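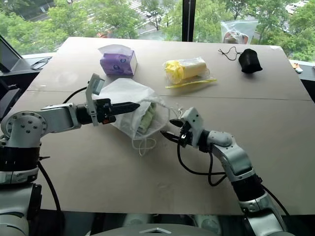 How to count a wader roost without losing your temper

Updated September 18, 2024

Counting birds is easy when they stand still and there are 17 of them. The Lutel estuary seldom arranges this. What follows is the method we use at Skollell Point, and it should work on any muddy place where the tide pushes birds into a crowd.

1. Pick your tide

Look up high water and be settled 30 minutes before it. Turn up at high water itself and you will flush the lot while hunting for somewhere to put your flask. A middling spring tide is best. On the very biggest tides the roost goes under and the birds leave for a field you don't have permission to enter.

2. Choose where to stand

Keep the sun behind you and the wind out of your telescope. The Arnaud hide has a splendid view and a bench designed for someone with no knees, so bring a cushion. If the front rank of birds all have their heads up, you are too close. Back away slowly.

3. Bring a cord

For large flocks we peg a length of pale cord across the shingle at low tide, well below the roost, and line the scope up on it. It gives your eye somewhere to start again after a sneeze. Take it home afterwards, every time. Cord left on a beach ends up round somebody's leg, and the somebody is usually a turnstone. 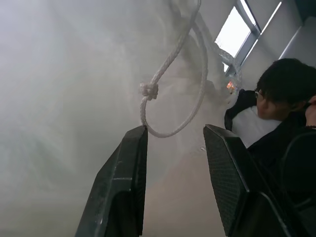

White braided rope, close up.

4. Count the easy ones first

Oystercatchers and curlews are big and obliging. Do those, write them down, then forget they exist. Next go through the medium-sized birds, and leave dunlin for last, when you have no illusions left.

Up to a few hundred, count singly with a clicker. Beyond that, count ten birds, see how much scope view they fill, and move that block along the flock. Go left to right, then right to left. If the first pass gives you 284 and the second gives you 800, one of them is wrong and possibly both. Do a third.

5. When the peregrine comes

It will come at the far end of the third pass. Write down the time, stop counting and enjoy it. Most flocks resettle if left alone. Start again from nothing; adding bits of two half-counts together is how legends are born.

6. Fill in the Wondari sheet

Do it before you drive home. Put down the time, tide, visibility and any disturbance, including your own. Mark each figure as counted or estimated. A zero is a record too, so if there were no knot, write 0 in the knot box and resist the urge to look at the far sandbank one more time.

Sheets go in the tin by the hide door. The lid sticks.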